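4. Deciding when to let go: release control for long objects in shallow containers
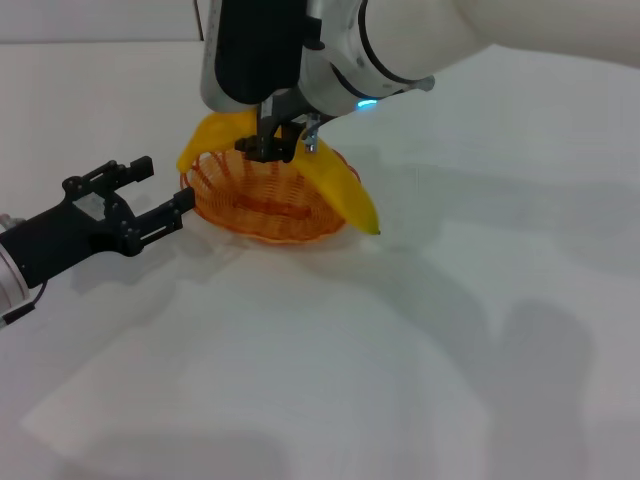

Figure 4. Placing a banana in a wicker basket, seen from the head camera. The overhead arm has its gripper on the banana; the left arm stands near the basket with its jaws open.

4.1 The problem

The planner described in Section 3 treats a container as a box with an open top. It picks a point inside the box, brings the object to that point and opens the gripper. This works for items which are smaller than the container in every direction. It works badly for an item that is longer than the opening, and a curved item makes matters worse. The banana in Figure 4 reaches past the right side of the basket, with its tip close to the tabletop, while the gripper is over the middle of the basket. The centre of the object is where the planner wants it, but the ends are not inside the box, and the original success check would reject the placement.

We could have removed such items from the test set. We kept them, as users of the Drimusis software had asked for mixed produce and the same fault turned up with courgettes, leeks and wooden spoons. The rest of this section describes the change we made to the release step and to the check that runs before it.

4.2 Perception

The head camera gives a colour image and a depth image. Each is passed to the segmentation network, which returns one mask for the held object and one for the container. The object mask is often split by the gripper. In Figure 4 the black fingers press on the banana near the middle of its curve, so a mask of the visible peel comes in two pieces. The earlier version of the software kept only the larger piece, and the estimated length was then far too short.

We now join pieces when they lie on either side of the gripper mask and a single smooth curve can be fitted through both. The gripper mask does not come from the network. It is drawn from the arm model and the joint angles, which are known well enough for this purpose. The curve is a cubic with its two ends free. If the fit error is above a fixed limit, the pieces are left apart and the object is marked as uncertain.

Open weave is a second source of trouble. A basket with a lattice side lets the camera see through to the table, and the depth image becomes noisy along the rim. We do not try to rebuild the side. The rim is fitted as a closed oval in the plane that best matches the upper edge of the container mask, and the depth values inside the side region are thrown away. A scalloped rim is smoothed over by this step. The loss of detail has not mattered in our tests, but it would matter for a container with a deep notch or a handle.

Shadows were handled in training only. The overhead arm throws a wide shadow over a white table, and early networks took the darker part of it for the container. Images with added soft shadows were mixed into the training set and no further correction is made at run time.

4.3 Support check

Before the gripper opens, the software asks whether the object would stay where it is. The fitted curve is projected onto the rim plane, and the points at which it crosses the rim are found. The object is given an estimated centre of mass on the assumption that its density is even along its length. The release is allowed if the centre of mass lies between two likely points of support, with a margin on each side. A point of support may be on the rim, on the floor of the container or on the table.

Allowing the table as a support point was a late change. Without it, the check refused many placements in which one end of the object hung over the rim and came close to the table. With it, those cases pass, but they are given a separate label, "resting over", and the task layer decides whether that is good enough. In the Cladside task file it is accepted for fruit and refused for cutlery.

If the check fails, the planner moves the object along its own long axis in steps of 9 mm and runs the check again. When no step within reach gives a pass, it turns the wrist and starts over. The object is kept in the gripper throughout.

4.4 The second arm

The left arm takes no part in the grasp. Its controller has three states: parked, standby and steady. In standby the arm holds a pose beside the container at close to rim height, with the gripper open. It moves to steady only when the support check asks for the container to be held, and it then closes on the near side of the rim.

Standby costs time, as the arm has to be moved there on each placement. It also takes up room. The motion planner must keep the two grippers apart, and the space over a small basket is limited. We set a minimum gap of 52 mm between the two gripper models during the lowering move. If the overhead arm cannot find a path that respects the gap, the left arm is sent back to parked and the lowering move is planned again without it.

Both arms run from one clock. In the first version each had its own, and the drift between them was enough to trigger false collision stops after a long session.

4.5 Data and tuning

The segmentation network was trained on 2000 labelled images from the head camera, of which 879 show an object held over a container. The remainder show containers and objects on the table with the arms in various poses. All images were taken on the Chávez bench with the lighting left as it was. The margin in the support check was tuned by hand in November and was then frozen for all the results in Section 5.

The release code is part of the Flolitz package and can be run without the rest of the planner. It needs the two masks, the depth image, the joint angles of both arms and a calibrated camera pose. The calibration should be repeated whenever the camera mount has been touched, as the rim plane is sensitive to small errors in tilt.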